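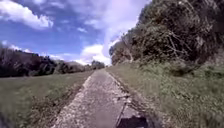
The field path, looking ahead over the robot's front end.

Path Manners: our outdoor gallery

Welcome to the Carrasco path pages! Danang Santoso and I have been rewriting the good practice rules for Flando, our outdoor robot, and we wanted them sitting next to the sort of ground they were written for. Old concrete, grit, grass on both sides: we love a path like this one.

Edges first. Loose gravel to the left, a raised seam to the right, and rule 7 covers both: treat any step or ragged border as a drop until someone has walked it.

Speed comes next. Walking pace is the limit wherever bushes grow close to the path, even with a clear view to the far trees (people and dogs do pop out of hedges!). Stop for anyone on foot, wait 3 seconds after they've passed, then move off gently.

Keep off the verge. Turn on the slab or reverse back to the last wide spot.

Esperanza Sotomayor keeps the run log, now at 1326 entries, and would love yours too. Please note the surface, the light and any stop you made. The full set of 27 rules is on the Lutumness page, with a new section on puddles coming in August.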